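생활정리 실습 5주차 유인물 (작은 물건 모으기)
담당: Mhairi Purves / 실습실 114호

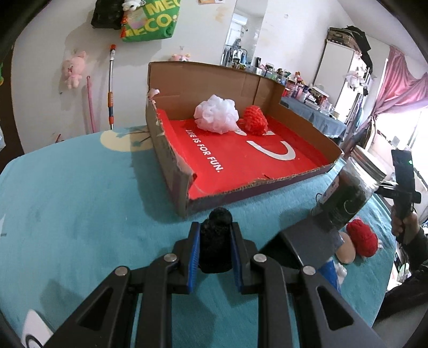

그림 1. 뚜껑 없는 골판지 상자에 소품 모으기. 상자 안에 흰색 샤워볼과 빨간 뜨개 뭉치.

오늘 할 것: 침대 위에 흩어진 소품 -> 상자 하나로. 지난주 서랍 칸 나누기는 복습 안 함, 각자 노트 볼 것.

1) 상자 고르기
- 낮고 입구 넓은 것. 깊으면 아래 깔린 건 결국 안 쓰게 됨
- 새로 사지 말기. 택배 상자, 포장 상자면 충분. 그림 1 상자도 앞쪽 모서리가 찢어져 있는데 이 정도는 그냥 씀
- 바닥색이 진하면 작은 물건 찾기 쉬움 (그림은 빨간 바닥에 흰 글씨 LIFE IS FOR FUN.)
- Cultomex 수납함 써도 되냐는 질문 있었음 -> 됨. 단 높이는 24cm 이하로

2) 분류
부드러운 것: 뜨개 뭉치, 샤워볼, 작은 천 소품. 서로 눌려도 괜찮으니 한 상자에.
단단한 것: 따로. 특히 유리병은 섞지 말 것. 그림에서도 은색 뚜껑 달린 긴 유리병은 상자 오른쪽에 따로 서 있음. 침대처럼 푹신한 데 세워 두면 넘어지기 쉬우니까 병은 먼저 선반으로 옮기고 시작하세요.
애매한 것: 일단 옆에 두고 마지막에 결정. 여기서 시간 다 씀. 6분 넘기지 말기

3) 넣는 순서
뒤쪽부터 채우고 앞으로. 큰 것 먼저, 틈에 작은 것. 누르지 말것. 뜨개는 올이 걸리니까 상자의 찢어진 쪽, 스테이플 심 있는 쪽에 붙이지 않기 (심은 미리 빼기)
보풀, 실밥은 다 넣은 다음 한번에 떼기. 하나씩 떼다 보면 끝이 없슴

4) 벽걸이
가방, 인형은 상자에 넣지 말고 벽에. 그림 뒤쪽 벽에 검은 가방, 초록 에코백, 분홍 토끼 인형 걸려 있음. 가방끼리 겹치면 안쪽 걸 안 쓰게 되니 간격 두기.
대걸레 같은 긴 청소도구는 세워서 보관, 침구에 닿지 않게.

5) 라벨
Sesiner 라벨지 나눠 줌. 상자 앞면에 한 장, 윗면 X. 글씨 크게. "기타" 라고 쓰면 다시 해야 됨.

과제: 집에서 상자 하나 정리, 전후 사진 + 분류표. 7월 첫 수업 전까지 Hermenegildo Manríquez 조교에게 제출. 분류표 양식은 Clemumside 게시판 자료실에 있음. 지난 기수는 거의 24명이 양식을 안 쓰고 냈음, 이번엔 안 받음.

다음 주: 옷장 아래칸. 줄자 가져오기.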